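Thread on data handling for small drama shoots. I've been the data wrangler on Nademell, a low-budget feature, since September, and several people asked how we keep the camera originals safe with no post house on call. Long one, so numbered.

1/ The setup. One main camera, a second body for two-camera days, one sound recordist, one wrangler. Editorial is in the production office at Pirkgate, a long drive from most of our locations. There is no usable upload speed at any of them, so everything travels on drives.

2/ Card stock. We carry enough cards for a full day plus half again. That means no card has to be wiped during the shooting day, and none is. If you take one thing from this thread, make it that one. Most of the lost-footage stories I've heard at close hand start with a card reused before lunch.

3/ Card labels. Each card has a permanent number, written on the card and on its case. The roll number is separate and changes every time the card is loaded. The camera assistant writes the roll on a strip of tape and the tape goes over the catch of the case. Tape on means exposed. No tape means formatted and ready.

4/ Red tape for exposed, green for ready is a common variant. I dropped the green. Two colours under a head torch in a field at 4 a.m. are harder to tell apart than tape and no tape.

5/ Handover. The assistant hands me the card, says the roll number, and I say it back. I log the time. It feels silly in week one. By week three it is automatic, and it caught a swapped pair of cards on our second night shoot.

6/ The copy. Each card goes to two drives at once, with a checksum made from the card on the way through and compared against both copies. Use software that does this properly. Dragging folders across in a file browser doesn't count as a copy for insurance purposes, or it didn't under our policy. Read yours.

7/ Checksums tell you the copy matches the card. They don't tell you the card is any good. So I also open the first and last clip of each roll, and scrub through one from the middle. On B camera we had a roll with perfect checksums and a fault in the recording itself. We found it while the set was still standing and picked up the shot in 40 minutes.

8/ Sound. The recordist's files come to me at lunch and at wrap. They go in the same day folder as picture, one level down. I check that timecode lines up on a single take per roll. Drift showed up once, after a battery change on the slate.

9/ Folder names. Day number, then camera, then roll. No spaces, no scene names. Scene names change, scenes get split, and someone will film a pickup for scene 12 on the day meant for scene 31. The script supervisor's notes deal with scenes. The folders deal with days.

10/ Drives. Drive A stays with me. Drive B leaves with production at wrap and goes to Pirkgate that night. They never travel in the same vehicle. The one time that looked impossible (a single road out and a single van left) I kept A at the unit hotel until morning.

11/ The third copy is made at Pirkgate onto the office storage. The assistant editor runs the verify there and sends back a report. Cards are released for formatting only when that report is in my hands. A text saying "all fine" is not a report.

12/ Formatting is done in camera, by the assistant, with me reading the card number off the released list. Never on a laptop. Different firmware writes the card structure differently and it isn't worth finding out which version objects.

13/ Power. We lost the generator on Giáp's warehouse day (that's the unit nickname for the location, after the name over the door) in the middle of an offload. The laptop had its own battery. The drive dock didn't. Both copies were incomplete, the card was untouched, and I started again from the beginning. I now carry a 9 kg battery unit and resent it on stairs.

14/ Do not resume an interrupted copy, even if the software offers. Delete the partial, run the roll from the start. The time saved is small and you'll never quite trust that folder.

15/ Heat. Cards come out of the camera hot after long takes. I leave them a few minutes before reading. I have no figures to support this, and I've had fewer read errors since I started. Make of that what you like.

16/ Costs. The drives, cases and spare readers came to 800 over what had been budgeted. The argument that worked with the line producer was the price of one reshoot hour with the full unit. I suggest having that number ready before the meeting.

17/ Paper. I keep a written log as well as the software's own reports. Roll, card, time in, time verified, drives, initials. It has settled three disputes so far – two about when a card was handed over and one about whether a roll existed at all. It didn't. The assistant had skipped a number.

18/ Dailies. We make small viewing files overnight with a basic look applied, burnt-in timecode and roll number in the corner. The director watches on a tablet at breakfast. Keep these well away from the originals. Different drive, different colour of case.

19/ A few questions from replies. Yes, we considered tape backup. Production will do it once at the end of the shoot, at Pirkgate, where somebody has time to read it back. Doing it on location would have needed a second wrangler.

20/ No, I don't use cloud backup for originals on this job. I do upload the logs and checksum files every night. They are tiny, and if a drive is ever in doubt they are what you compare it against.

21/ On staffing: the wrangler should not also be the second assistant. I did both jobs on Drurkari, a short we made before this one. We lost nothing, but I'm fairly sure that was luck. The offload always finishes at the exact moment somebody wants a lens.

22/ Cups, blue, pink and green. 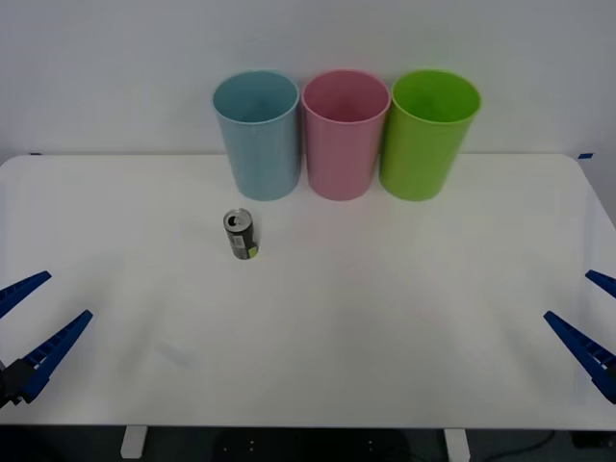
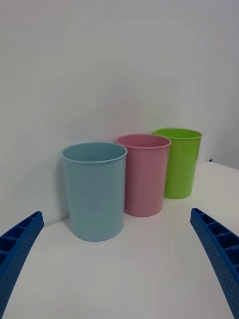
23/ Wrap order, for anyone building a checklist. Collect all cards, including the empty ones, and count them into the case. Offload the last rolls. Spot-check clips. Close the log. Hand over drive B and get a signature. Only then pack the dock.

24/ The last roll of the day is the one most at risk. Everyone is tired, the vans are running and somebody will ask if it can be done in the car. It can't. I've asked for the wrangler's release time to be on the call sheet as a separate line, and that has helped more than any piece of kit.

25/ We're back on nights until December, so replies will be slow. If you want the log template, ask below and I'll post a blank one when I'm next at Pirkgate.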